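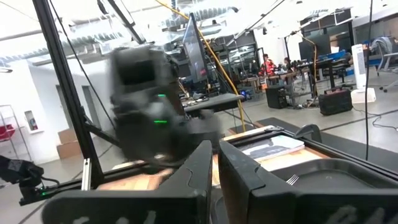
Setting a Table for Everybody: Our Pukard Project Report

When our group first sat down to pick a topic, we kept coming back to meals, and to how much fuss goes into a table before anyone eats at it. We settled on the serving tray, that humble thing we all carry and never think about, and on how a place gets laid from one.

We worked on a plain wooden tabletop and kept the kit small: a dark gray tray with raised rims, a silver fork, and the sort of everyday clutter a real table collects, like a book or magazine somebody hasn't finished (we grew quite fond of ours!). We planned two layouts, Dunier and Yap, named after nothing in particular. In Dunier the tray stays to the right and the fork is the last thing laid. In Yap the fork goes down first, and the reading matter is moved to the back.

We meant to try each layout four times, and then of course we kept going into November, fussing over the fork far more than we ever expected to. Most of us liked Dunier better, though the rims make a fork a little fiddly to pick up. Next term we would love to add spoons.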